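Gatden easy-fit bed sheets, king size, white -- four months in

I've put off writing this because who gets excited about a sheet? Me, apparently. We bought the Gatden set in the spring when our old ones from Laryea finally went through at the foot end (my heels, I'm told) and I wanted something that didn't need two people and an argument to put on.

First, the buying bit. I ordered from the shop in Himthorpe, where they let you have a feel of the cloth before you commit, and I'd say do that if you can. The label says 400 thread count. I've no idea how you'd check, but it feels smooth and fairly heavy, a bit crisp for the first couple of washes and much nicer after that. The pink ones were sold out in our size or I'd have gone for those too.

Putting it on is easy enough. The corners are deep, the elastic goes all the way round, and there's a little tag sewn in at the bottom left so you don't start with it sideways. I did anyway, twice. I can do the whole bed on my own in the time it takes the kettle to boil, and our mattress is a great lump of a thing.

Now the moan. It creases. My word, it creases! I wash at 40, hang it out if the weather's decent and give it a good shake, and it still goes on looking like a map of the Lake District. Once the duvet's down you can't tell, but on a Saturday when everything's off and the clean clothes are dumped on top waiting to be folded, it does look a bit sorry for itself.

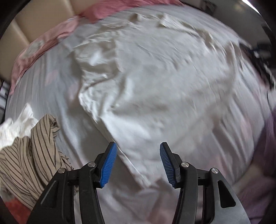 Zsolt Szekeres wrote under my first review that I was drying mine too long, and that the trick with cotton this heavy is to get it back on the bed while it's still the tiniest bit damp, pull it tight and leave the window open for an hour. He's had his for 8 months and says he hasn't ironed once.

So I gave that a go, and fair play, it's better. Not hotel smooth, but the big ridges across the middle had gone by bedtime. I did forget to open the window the first time and ended up sleeping on the sofa, so don't start at teatime like I did.

Other odds and ends: no bobbling so far, no loose threads, and it's stayed properly white even though I once washed it with a lilac pillowcase. The pillowcases that come with it are a touch short for our pillows -- they fit, but the flap only just tucks in. The Emo set my sister has is roomier there, though hers slides about at the corners and drives her mad.

There were 1,785 reviews on the site when I looked, and most of the grumbles were about ironing, so I was warned. I'd give it 4 stars out of five. I'd buy it again, and I'll probably get the pink when it's back in.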